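Carrier bags: collection, storage and reuse at the Vendham building

Members of staff and visitors will be aware that the building has for several years kept a supply of used carrier bags for general reuse. The arrangement grew up informally and has served us well, but it had also led to loose bags being left in drawers, behind doors and on the shelving in the store room. Following the review carried out in March by Veronica Ursu, Building Services Manager, the arrangements have been put on a more regular footing.

Over the past year 1,274 bags were handed in at the two collection points, and nearly 3,000 were given out again through the Brarkent lending shelf, the Clirkuteck repair mornings and the front desk. The difference was met from the stock which had built up in the basement, and that stock is now exhausted. It is therefore important that clean bags continue to come in.

Bags should in future be hung up by the handles and not folded into drawers. Adhesive hooks have been approved for this purpose on all painted walls and partition panels. Drawing pins and nails are not permitted. A hook should be pressed on firmly and left for an hour before anything is hung from it, and the spot may be marked with a strip of coloured tape so that it can be found again when the wall is cleaned.

The following points should also be observed.

Each hook is intended for light plastic bags only. Bottles, tins and books must not be left hanging in them.

Smaller bags may be placed inside a larger one, provided that the handles are gathered together and the whole can be lifted off in one movement.

Bags which have held food should be wiped out and dried before they are handed in. Torn bags should go directly to the soft plastics container beside the Carretero entrance.

Fire extinguishers must remain in plain sight and within easy reach at all times. Nothing may be hung over them or stacked in front of them, and hooks should be placed well to one side.

The floor beneath a hook is to be kept clear for vacuuming. The carpet in the ground floor rooms was cleaned in full this spring and we should like to keep it in good order.

Requests for additional hooks may be made at the front desk, where a small number are held in stock. Departments wishing to set up a collection point of their own should write to Ms Ursu, giving the room and the wall concerned – a sketch is helpful but is not required.

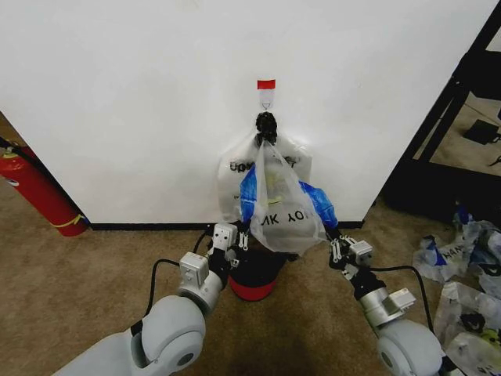
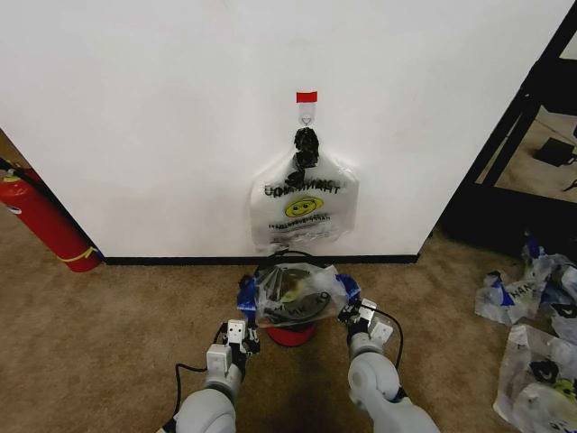 Plastic bags on an adhesive wall hook. Photographs: Building Services, Vendham

The front desk will accept clean bags until 5 pm. Larger quantities should be brought to the side entrance by prior arrangement.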